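2020-05-01

Spent most of today on the equipment list for next year, and I'm further along than I expected (thank you, Bernadette, for digging up the old invoices!). Writing it down before I lose the thread.

The big line is still the second gripper. Waltbridge came back at $1846 for the one with the wider opening, $1408 for the one we know already. Régis Delorme wants the wide one. I keep going back and forth. The wide one won't fit our mounting plate without an adapter, and the adapter is another $263, which they left off the first quote and only mentioned when I called. So compare like with like, please, when you look at my sheet.

Fabrice also asked me to put in a line for spare cables and fingertips. We had nothing for those in March and ended up begging from the Batham group, so yes, it's going in.

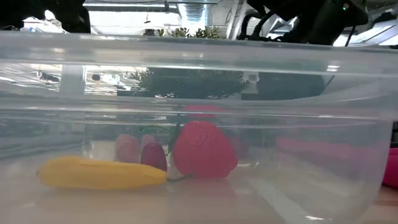

Bins are the cheap part and somehow the part I've spent the longest on! I'd like a whole matching set, same size, bought in one go, so that if one cracks we can swap it without measuring everything again. The clear ones are nice for us humans, you can tell it's the banana and the strawberry in there from across the bench, but look at the red smear of strawberry up on the wall under the rim, and the plants and the ceiling all over the plastic too. I'd love to try a matte gray one next to it before we order a stack. Roussel has both kinds, $46 for a set, and Albane thinks they'd send one of each if we ask nicely.

Toy food: keep what we have, add more of the small round stuff. Low priority, petty cash.

Not in the budget, but I want to talk about it Monday: the Pluklow service contract. We pay for visits we never book. Could we drop it to parts only and put the difference toward the gripper? Régis Hoarau will know who signed it.

To do: call Waltbridge back re adapter, write to Roussel, ask Fabrice how many fingertips he really means by "a few."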